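30 May 2020

Second batch of the iron gall ink, Jamton oak galls. Soaked 90 g of crushed galls for 4 days, strained through muslin twice. Darker than Nilmini's batch going in, and it flows better from a steel nib.

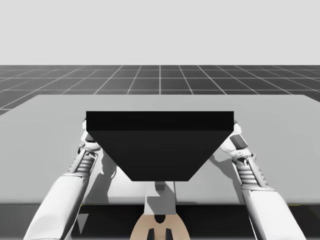 Added the gum arabic last - 20 g, less than Wilfredo uses. Test strokes on the Norgate paper feathered a little at the edges, none on the Cadico. Ask Dilruba for more of the Cadico before July. Labeled both jars and put them on the top shelf.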